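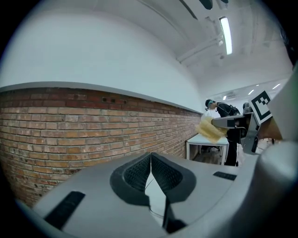

3.2 The brick room

Figure 2. The room at Hudec, with its brick lower wall, pale upper wall and white table.

Of all the rooms in the Minona survey, the one at Hudec gave us the most to talk about! The brick (orange, red and tan, with lighter mortar) stops at a thin gray ledge, and everything over it is smooth and white. We love this split. Color stays low, near the tables and the people, and the upper wall is left to spread the light from the tube and the small recessed ceiling lights farther back (Figure 2).

We visited 2 times in June and logged 1,547 light readings on the first visit and 1,585 on the second. Readings over the white table against the brick were wonderfully steady between visits, much more so than in the fully painted room at Gemeck. A row of small dark holes runs near the top of the brickwork, and we left that strip out of the wall readings.

The air-conditioning unit sits high on the back wall, well clear of the brick, so the lower wall could be measured along its length. Section 3.3 repeats the readings with the ceiling tube switched off.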